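Shelf Notes: What Changes in the Snack Aisle This Spring

Members of the Plirwood food co-op will notice a few changes when they come in over the next several weeks. The dry goods section has been rearranged for the first time since we moved to the Paquette Street building, and the imported snacks now have their own run of shelving between the tea and the baking supplies.

The old layout put crackers, cookies and rice snacks wherever there was room. Shoppers told us they often gave up looking and asked at the register. In the December survey, 184 members filled in the section on packaged foods, and the most common request was for imported items to be kept together. The second most common was for larger shelf tags, which are going up now. The new tags show the English name of the product first, then the unit price, then the main allergens. Wheat, milk, soy and nuts are printed in bold.

A word on those allergens. Many of our imported cookies and crackers come with the original packaging, and the English ingredient label is a sticker added by the importer. If a sticker is missing or hard to read, please take the package to the front desk before you buy it. Staff keep a binder with the ingredient sheets for everything we carry. Recipes can differ from one country to another even when the name on the box is the same, so it is worth checking a familiar cookie too.

We have also changed how we order. Asora, our main supplier for this section, ships in cases, and until now a slow seller could sit in the back room for months. From now on we will bring in a single case of any new item and reorder only when it is half gone. That should mean fresher stock, but it also means some things will run out. If a favorite is missing, write it on the request sheet by the door – the buyer reads it before each order.

Member discounts apply to the whole section except items already marked down. Full cases can be ordered at the front desk and are paid for at pickup. Orders placed by April 30, 2023 will be filled at the old prices.

The bulk bins, spices and canned goods have not moved.

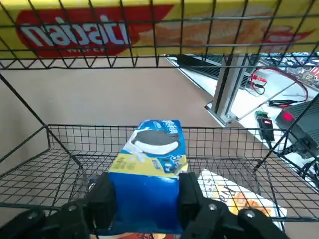
Sandwich cookies in a blue-and-white box, with a wire shopping basket.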